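Gripper drops force limit after warm restart
Hand tools and end effectors > Faults and safety

arnwood_bench
Two-finger gripper, Cenetti controller, firmware from June. After a warm restart the force limit goes back to the factory value and the saved one is ignored. No warning in the log. I found out when it closed on a calibration block at full force and one pad shifted on its mount. Cold start loads the limit correctly every time. Has anyone else seen this?

pinchpoint
Same controller, can't reproduce. Are you writing the limit to flash or only to the session? The session value is lost on any restart by design.

arnwood_bench
Flash. I read it back before each restart and it matches. It faulted at cycle 155 of a run that was set for 1,000. Pads and left linkage at the work position:

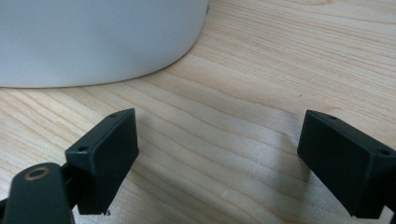 Jaws open, left linkage bushing at lower left.

The pad screws are torqued to spec now. I still don't trust the close command.

kettle_rs
I would look at the linkage before blaming firmware. A worn bushing adds play, the encoder reads short, and the controller keeps driving. We replaced 2 of ours last year for that reason.

arnwood_bench
Play at the pin is within tolerance. Wear also doesn't explain why a cold start clears it.

pinchpoint
Agree with that. Kettle's failure would show on both kinds of start. Post the parameter dump from before and after.

zarins_line3
We had this on the Zariņš cell. On warm restart the Prollus driver sends its own defaults about a second after the controller loads flash, so the last write wins. Set the driver to read-only at init and check the active limit, not the stored one.

arnwood_bench
Active limit does not match stored. It changes right after the driver connects. With read-only init it holds through every warm restart I tried.

kettle_rs
Fine, but a force limit that any client can overwrite is not a safety limit. Fingers out of the jaws until there is a current cap in hardware.

pinchpoint
A hardware cap limits your fast close too. I'd use an interlock that blocks motion on a mismatch.

arnwood_bench
Adding the interlock first. Dump to follow once I've finished the full 1,000 cycles.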